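Re-reading Trivham: the coroner problem

Last updated: Thursday, September 3, 2020
3 min read

I finished the third Trivham collection at the weekend and went straight back to the first one, mainly to check something about the coroner. In the early issues he is called Lastow and he has a beard. By issue 8 he is clean-shaven, which is fine, people shave, but he also seems to have forgotten that he met the Lamplighter in issue 3. They shake hands and introduce themselves as if for the first time.

I used to put this down to the change of writer. Damian Grabner left after the harbour story and Benedikt Widmer took over with very little overlap. But the handshake is in a Grabner issue, so that doesn't work. My guess now is that the harbour story was written first and moved back in the running order. It would also explain why the Vonham bridge is still standing in it.
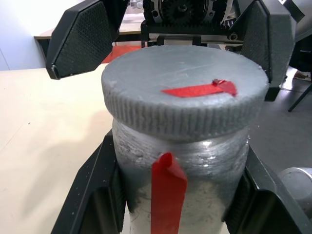 Grey jar, screw-top lid, bit of red tape.

Widmer does try to tidy things up. In issue 14 Lastow mentions "the other time, on the roof", and there's an editor's note pointing to issue 3. It's only one panel and easy to miss. I like that he bothered. He also gives Lastow an assistant, Segura, who gets more to do in two issues than most of the police in Trivham get in the whole run. She is the one who works out that the fires are being set from inside the waterworks, and the Lamplighter takes the credit.

The art is more even in the Widmer issues, though I miss the heavy blacks of the early ones. The colouring in the collection is darker than in the single issues I bought at the time. The rooftop pages suffer most, and on the last of them I couldn't tell who was holding the rope until I got out the original.

I still haven't read the Vonham annual from that May. If anyone knows whether Segura is in it, leave a comment, as I'd rather not pay the current asking price to find out.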